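I've had Pallent's council budget tracker on my phone since November and I'm still delighted with it!

It pulls every spending line our town publishes into one searchable list -- even the small stuff.

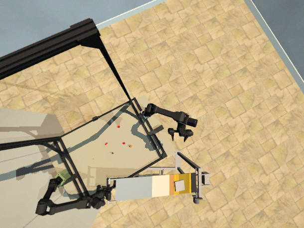
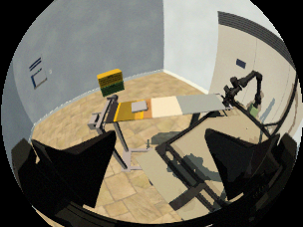 Typing "verges" brought up 191 entries, and I read the lot on Saturday over two pots of tea. Booker Boateng, my ward councillor, now uses it too (he'd been squinting at PDFs). Alerts are a bit slow, and you can only save 40 searches. Still, I've never felt so clued up before a budget vote. Go and try it.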